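Teaching a Robot by Showing It
Lecture notes, week 4
Anwara Howlader

Last week we wrote a motion by hand, one waypoint after another, and most of you found out how long that takes. Today is the fun part! We put the program away and show the robot what we want, over and over, until there is enough for a model to learn from.

Reading for this session: the Lahlou handout, first half only. The second half is about reward functions and we get there later.

1. Two ways to show a task

Hand guiding (also called kinesthetic teaching). You take hold of the arm and move it yourself while the joints go slack. The robot records its joint angles as you go. It feels natural within minutes, and you get the contact forces straight through your own hands. The trouble is that your body is in the way of the cameras, and guiding two arms at once takes more hands than most of us have.

Remote control (teleoperation). You move a leader device and the robot's arm follows. In our lab the leader is the Trundano rig, one handle per arm. You stay out of the picture, both arms move together, and what the cameras record is much closer to what the robot will see when it runs alone. You lose most of the sense of touch, though, so expect to squeeze too hard on your first day.

2. What gets recorded

Every demonstration, or episode, holds three streams on one clock: joint positions, gripper commands and camera images. The Clorklow logger takes care of the clock. Please do not edit its time stamps by hand, even when they look wrong – tell me and we will look at them together.

The wrist view is my favorite of the three. It travels with the fingers, so the last little stretch before contact fills the image, and that is where most of the learning happens. Look at how much of the task is in it when two arms work over one cup:
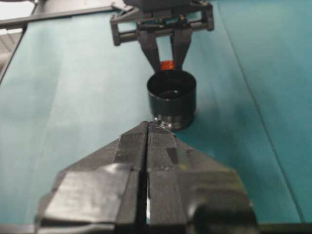

One gripper is down by the base of the black cup with its fingers together, and the other has a small red-orange object between its fingertips, just above and behind the rim. A camera across the room would give you a few pixels for that gap. Think about what the model needs to know at this moment: where the rim is, where the object is, and what the other arm is up to.

3. What makes a good demonstration

Start from slightly different places. If the cup always stands on the same spot, the model learns the spot.

Move at an even pace. Long pauses while you think get copied too, and a policy that has learned to wait can wait forever.

Keep your mistakes if you recover from them. A missed grasp followed by a calm second try is wonderful data! A missed grasp followed by a restart should be thrown out.

Agree on a style with your partner. If one of you always leads with the left arm and the other with the right, the average of the two is a mess.

4. For the lab

Work in pairs. Each pair records 49 episodes of the cup task and holds back 14 of them for testing. Swap operators halfway through. Upload to the Waron folder with both names in the title, and write one paragraph on the hardest part of the motion and how you changed your handling of it.

The shared set from earlier groups has 1,374 episodes. You may train on it as well, but run your own data alone first and compare the two.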